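News from the Old Brush Works

7 October 2018

A good many of you have stopped me on the stairs over the past few weeks to ask what is happening with the building, and I have given each of you a slightly different answer depending on what I had heard that morning. I am sorry about that. The papers are now signed, so I can set it all down properly, and those of you who have been hearing it third-hand over the kettle can have it from me instead.

The Old Brush Works has been sold. Gurkico, who have owned it for longer than I have been managing it, have passed the freehold to Drilico, a property firm with offices in Pruitt and a handful of older buildings much like ours. The sale covers the main block, the yard and the long low range at the back where the dye shop used to be. It does not cover the strip of land beside the canal, which Gurkico are keeping for the time being, and I'm afraid I know no more than you do about what they have in mind for it.

The first thing most people want to know is whether their lease is safe, and it is. Every lease carries over exactly as it stands, with the same rent, the same end date and the same notice period. You will get a letter saying so, with the new bank details for your rent, and I would ask you very kindly not to change anything at your end until that letter has reached you and you have rung the office to check the account number. We had a nasty scare two years ago with a false email and I would hate to go through that again with anyone.

Deposits are moving as well. They are held by Lendico, who have looked after them all along, and they will go on holding them, only in the new owner's name. Ulla Mustonen is dealing with that side of things and has been wonderfully patient with my questions, so if you can't find your deposit certificate (I couldn't find the one for our own office, and it was in the drawer with the spare fuses) she can send you a copy.

Now to the work that is planned, and there is a fair bit of it. Drilico mean to start with the roof over the main block, which will please everybody on the top floor who has lived with a bucket. The scaffolding should go up in March. After that come the windows on the yard side, one floor at a time, and then the back range, which has stood empty since the printers left and is to be split into 14 small units of the kind that people are always ringing up to ask me about. I have been keeping a list of those callers in the back of my diary and it has run on to the inside cover. 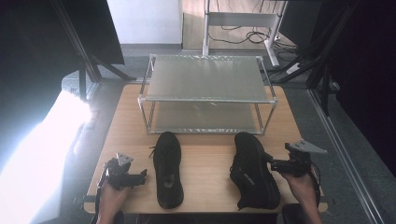
The small units are meant for people who have outgrown the spare room but can't yet take on a proper lease. They will be let by the month, with heat and water included, and the first few should be ready by the end of next summer if the builders are kind to us. Tobias Hutchins, who is drawing up the plans, has asked existing tenants what they would have wanted in their first workspace, and the answers were mostly very modest: a sink, a door wide enough for a pallet, a window that opens. Several of you mentioned storage, and how quickly a room fills up when even the shoes have nowhere to go, and I do sympathise. A little two-tier rack with mesh shelves and a pair of black trainers in front of it takes up more room than you would think when your whole floor is the size of a garden shed. Tobias has pencilled in a shallow cupboard by each door, and he is also looking at shared lockers along the corridor for anything that doesn't need to be at your elbow all day.

There has been some talk about rents going up, so let me deal with that. The new units will be priced on their own and have nothing to do with what any of you pay now. For the main block, rents will be looked at when each lease comes to its end, just as they always have been. I did ask whether the cost of the roof would be added to the service charge and was told that it would not, and Zuleica Brito from Drilico has put that in writing for me. There is a copy on the board by the post boxes. Please read it, and please don't take it down to read it, as happened with the last one.

Parking will be tight while the scaffolding is up. We shall lose the row of spaces along the north wall, and the loading bay will have to be shared by everyone, including the builders. I am drawing up a booking sheet for deliveries. If you have something very large coming, do let me know well ahead, and if you are able to shift a regular delivery to the early morning I would be more grateful than I can say.

The café is staying! I know this was the real worry for many of you. Jalen Haddad has signed for another 4 years and is hoping to put tables out in the yard once the scaffolding has gone. He has also asked me to say that the mugs would like to come home, wherever they have got to, and that he has noticed the nice blue ones go first.

One smaller matter. The building turns out to have a few old fittings worth keeping, among them the hoist over the yard door and the name boards on the second landing. Amos Sorensen from the local history group has been round to look at them and would dearly like to hear from anybody with photographs or wage books from the brush-making days. Drilico have set aside 3000 pounds towards cleaning and putting back whatever can be saved – not a fortune, but more than I had expected when I raised it.

Zuleica will be in the café for a morning later this month to meet people and answer questions, and I'll put the date on the board as soon as she gives it to me. If you can't come along, drop a note through the office door (unit 58, the one with the sticking handle) and I will see that she gets it.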